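Tabletop Trays and Little Bottles: Your Questions
Plollora – the small-storage pages

I get a lot of mail about trays (I love it, keep it coming!), and the same few things come up over and over. The last newsletter went to 1,270 of you and I think half wrote back to ask where to put the hand oil. So I've put the answers in one place and I'll add to them when I can.

Do I really need a tray on the table?

Need is a strong word. I went years with bottles just standing around on the wood, and I had the rings to show for it. Once everything sticky lives on one tray you only have one thing to wipe, and you can lift the whole lot out of the way at dinner time. I'm never going back.

What shape should I get?

Whatever fits your corner! I used to be a round tray person, then I saw a six-sided one in a shop window in Bastdale and that was that. The straight sides sit nicely against a wall, and bottles don't slide to the middle and clink the way they do in a shallow bowl. Just measure first. I didn't, and my first one stuck out over the edge of the shelf.

How do I decide what goes where on it? 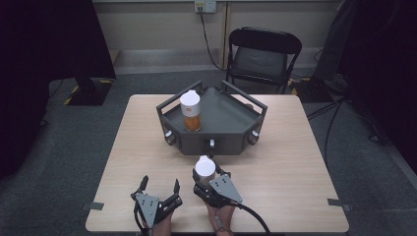 I sort by how often I reach for a thing, and only after that by height. Tall stuff goes to the side of my weaker hand so I'm not knocking it over every time I grab something small. The clear bottle with the orange-amber liquid is over on the left of the tray for that reason, and a clear bottle also tells you when it's getting low without any shaking. Domed white caps are easy to spot against dark gray too, which I like more than I expected to. If all your caps look alike, put a dot of nail polish on each cap and a matching one on its bottle.

Are rails worth having?

For me, yes. They give you something to hang a cloth on and they stop the taller bottles from going over the back. The downside is dust. I go along mine with an old sock every Sunday – takes no time at all.

Dark or light?

Dark on a pale table, light on a dark table. Water spots do show on dark gray, I won't lie, but pump drips and tea splashes don't. 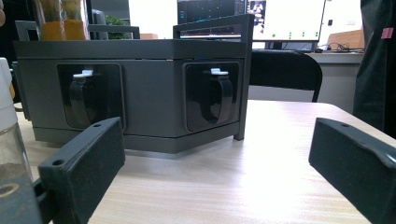 Dark gray box on pale wood, with a white tab on each black handle.

How many bottles is too many?

My own limit is eight, and five looks better. Past that I start putting things down next to the tray and the whole idea falls apart. When I did my big clear-out in March I found three half-used bottles of the same Plivholm hand soap, so please learn from me and check before you buy.

What about old bottles, can I refill them?

Sure, if you can get them properly clean. Warm water, a drop of dish soap, a bottle brush, then leave them upside down overnight with the caps off. Wash the caps as well! I keep a strip of Berhe paper labels in the kitchen drawer and write the contents and the month on each one before it goes back out.
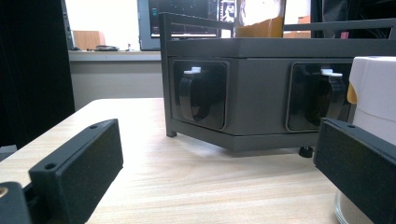
How do I stop a tray from scratching my table?

Stick felt pads under the corners and swap them when they go flat. Lift the tray when you move it, and wipe the wood underneath now and then, as a bit of grit will scratch even with pads on.

Can I send you a question?

Please do! Use the contact form and tell me the size of your table, it saves us both an email.

Page last updated 28 May 2024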